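March 29, 2022
Galmont wagon, intermittent no-start and stall

Odometer 3901 km on the replacement engine. Owner complaint: stalls at idle once warm, restarts after a few minutes. First logged in November, no codes stored then. Today P0335 was pending, not confirmed.

Crank sensor resistance 879 ohms cold, 257 mV AC at cranking. Manual gives no upper limit for the resistance, only "replace if open." Swapped in the Umine sensor from the shelf anyway. Same stall after 40 minutes at idle, so sensor is not the fault. Old one refitted.

Wiggle test on the harness between the bulkhead and the ECU: signal drops out with the loom pulled toward the battery tray. Pin 3 female terminal at the bulkhead connector is spread. Drag test with a spare male pin, almost no grip compared with its neighbors. No corrosion.

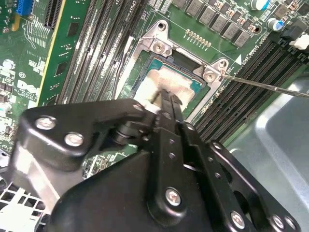 CPU in socket, old paste still on the heat spreader.

Terminal kit ordered from Mac Suibhne. Woneck has the same part number but only as a complete pigtail, and I don't want a splice that close to the tray. Rhys Harawira has the extraction tool, need it back before the kit arrives.

To do:
Replace pin 3, check 4 and 7 while the connector is apart.
Re-tie loom with slack at the tray bracket.
Idle to full temp twice, log crank signal both times.
Clear P0335 only after the second run.

Ground strap at the gearbox measured OK, leave it alone.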